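Entretenir un sol en marbre foncé sans y passer ses matinées

Quand nous avons emménagé, j'étais tellement contente d'avoir enfin un beau sol sombre que je n'ai pas pensé une seconde à l'entretien. Ma mère, elle, y a pensé tout de suite (elle a du carrelage beige depuis toujours et s'en porte très bien, merci). Il m'a fallu un bon moment, quelques bêtises et pas mal de serpillières pour trouver ma routine, alors je vous la raconte, en espérant vous éviter mes erreurs de débutante !

D'abord, le balai. Sur le marbre, c'est le sable qui fait les dégâts, bien plus que la saleté proprement dite. Un grain coincé sous une semelle, et voilà une rayure que l'on verra chaque fois que le soleil entre de biais. Je passe donc un balai à franges en microfibre le matin, à sec, en commençant par le fond de la pièce et en reculant vers la porte. L'aspirateur convient aussi, à condition de mettre la brosse à poils souples et de vérifier que les roulettes sont propres. 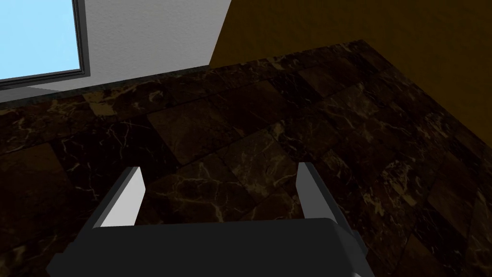 Le carrelage en marbre foncé.

Ensuite, le lavage. Oubliez le vinaigre blanc, même si toutes les grands-mères du quartier vous jurent le contraire : il est merveilleux dans une bouilloire, mais l'acide attaque le calcaire du marbre et laisse des marques mates qui ne partent plus. Même chose pour le citron, les détartrants et les produits pour salle de bains. Moi, j'utilise du savon noir liquide, une cuillère à soupe dans un seau d'eau tiède, jamais davantage. Si vous en mettez trop, le sol devient gras et chaque pas se voit, j'en ai fait l'expérience un soir de réception et j'en rougis encore.

La serpillière doit être essorée très fort, presque sèche au toucher. Je travaille par petites zones, je rince à l'eau claire, puis je sèche avec un vieux drap de coton plié en quatre. C'est cette dernière étape que l'on saute toujours, et c'est pourtant elle qui évite les traces de calcaire, surtout si votre eau est dure comme la nôtre.

Pour les taches, un petit mémo que j'ai collé à l'intérieur du placard :
Café ou thé : tamponner aussitôt, puis eau tiède et savon noir.
Huile : couvrir de terre de Sommières, laisser une nuit entière, aspirer.
Vin rouge ou jus de fruits : éponger sans frotter et rincer tout de suite à l'eau claire.
Cire de bougie : laisser durcir, soulever avec une spatule en plastique, finir au chiffon doux. 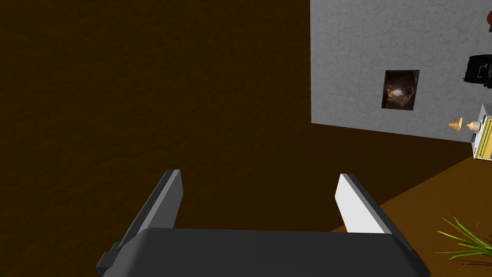
Sur une surface sombre, mieux vaut un chiffon doux et bien essoré.

Un mot enfin sur les meubles. Collez des patins en feutre sous les chaises et changez-les en septembre, par exemple, quand on fait le grand rangement de la rentrée. Un patin usé ramasse les poussières et finit par rayer autant qu'un pied nu. Et mettez un bon paillasson dehors, un autre dedans, assez long pour y faire deux pas.

Si malgré tout votre marbre a perdu son brillant, ne vous lancez pas avec une poudre à polir trouvée au fond du garage. Demandez plutôt un devis à un marbrier, et essayez en attendant la peau de chamois, à sec, en petits cercles. Chez nous, elle a rendu un joli reflet au couloir, et j'ai pu remettre le devis à l'année prochaine.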